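Shakuntala Malhotra has repaired shoes in Tresbridge for 36 years

Shakuntala Malhotra's shop is on the corner where Station Road meets the market square. The sign over the door says Rathore, which was the name of the man who had the shop before her. She has never changed it.

"People knew the name and they brought their shoes to it," she says. "A new sign would have cost me a month's rent. Then after ten years I was used to it. I still get letters for him."

She came to the trade by accident. She had been working in the bakery next door and Mr Rathore wanted someone to mind the counter on Saturdays. Within a year he had her cutting heels, and when his eyesight got worse he let her do the stitching as well.

"He was not a patient teacher. He would take the shoe out of your hand and do it himself, and you had to watch quickly. I learned most of it at home on my husband's work boots. My husband had very well-mended boots."

The work has changed a good deal. When she began, most of what came in was leather, and a pair of men's shoes might be resoled four or five times. Now she sees a lot of trainers and moulded soles that were never made to come apart.

"I can glue them. I tell people it might last the summer and it might not. Some would still like me to try, and that's fine. What I won't do is charge for a job I think is no good."
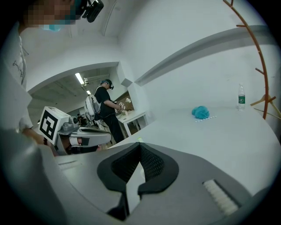

Page last changed: Monday, April 4, 2022

Heels are still the steady trade, along with keys, watch straps and the zips on winter boots. Walking boots have gone up too. Tresbridge is on the coast path to Luvport, and walkers come in off it with their soles hanging loose and want them back the same afternoon.

"I had a man sit on that chair in his socks for 2 hours," she says. "He'd read the whole newspaper and started on the parish magazine. I gave him tea. He sent me a postcard from Luvport to say they'd held."

The oldest thing in the shop is the finishing machine, a long bench of brushes and sanding wheels that came with the lease. It has had two new motors. The last one cost her 260 pounds, fitted, and she thought that was fair. A new machine would be nearer 3000, and she has decided against it at her age.

Satish Shakya has worked with her for the past six years. He had trained as an upholsterer and came in to ask whether she would sell him some thread.

"She asked me what it was for, and then she told me it was the wrong thread," he says. "I went back the next week with the chair cover to show her."

He now does most of the bags and belts, and all of the patching. He would like to take the shop on when she stops, and they have talked about it with the landlord. The lease is the difficulty – it runs out next spring and the rent is likely to go up.

"I'd keep the sign," he says. "I'd paint it, though."

Mrs Malhotra has no date in mind for finishing. She has cut her week down to four days and closes for lunch, which she never used to do. Her daughter wants her to move to Luvport to be closer to the grandchildren.

"I've told her I'll think about it. I have forty pairs on the shelf and some of them have been there since before Christmas. People forget. I ring them up and they say, oh, are those mine?"

She keeps uncollected shoes for a year and then gives them to the hospice shop. One pair of brown brogues has been on the top shelf much longer than that. They belonged to a customer of Mr Rathore's, and she gives them a polish every April.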